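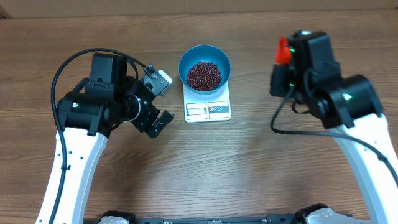
The two arms at the Wulness open day, with the scale and the bowl of beans between them

From: Malcolm Pearce
To: the list
Subject: Re: Anybody make it to the Wulness open day?

Bimla Joshi wrote:

> Did anybody make it out to the Wulness open day in August? I had it
> on my calendar and then my sister's car died and that was the end of
> that. I'd love to hear about the two-arm demo especially. Was it any
> good up close, or was it one of those things behind a rope where you
> watch a video on a TV instead? Also, did they say anything about
> letting groups like ours come by outside of the open day? I'm asking
> for the Prusport folks too, a few of them were wondering.
>
> Bimla

Hi Bimla, hi all,

I went! Sorry about the car. You would have liked this one, and no rope at all, just a strip of tape on the floor that everybody's toes were over by lunchtime.

I got there a little after 10 in the morning and went straight to the two-arm table, figuring there'd be a line later (there was). The job they had it doing was portioning beans. You've got a bowl sitting on a kitchen scale, one arm on each side, and the target was 300 grams. I know that sounds like nothing much. I stood there for nearly 30 minutes anyway, and so did the guy next to me, who had only come in to find the restroom.

The beans are those little dark red ones — adzuki, I'm pretty sure, though I never asked. The woman running the table told us they'd started out with rice back in the spring and were still finding it in the cable trays. Beans bounce more but at least you can see where they went.

I watched 4 runs start to finish. The first two were fine, a bit slow. On the third it poured too fast at the end and overshot, and she just hit stop, scooped some out by hand and started over without making a big thing of it. I liked that a lot. I've been to demos where somebody steps in front of the table the second anything goes wrong! The last run came in close enough that people clapped.

What I wanted to know was how it reads the weight, and she said it's an ordinary kitchen scale and they're reading the display with a camera, same as you or I would look at it. No wire from the scale to anything. That got a couple of the Zostov people very worked up (you know how they are about sensors) and there was a good long argument about whether it's smart or lazy. I'm on the smart side, for what it's worth. If the scale breaks you go buy another scale.

The arms are smaller than I expected from the flyer. Black and white, with a fat black cable looping up each one, and little green lights up near the wrists. They're pretty quiet too. I could hear the beans over the motors, which surprised me, because the Thongdee arm we had at the club two winters ago sounded like a blender.

About visits: yes, they'll take groups, up to 8 people at a time, evenings only, and they want a couple of weeks' notice. I have the email address on a card that is in my other jacket and I'll send it along when I find it. If the Prusport folks want in, we'd probably need to split it into two evenings. Could you ask them how many are serious? Last time it was a dozen yeses and then me and Gary's dog in the parking lot.

Oh, and the coffee was terrible, so bring a thermos. Parking is in back by the loading dock, the front lot is for the dentist and they do tow.

Malcolm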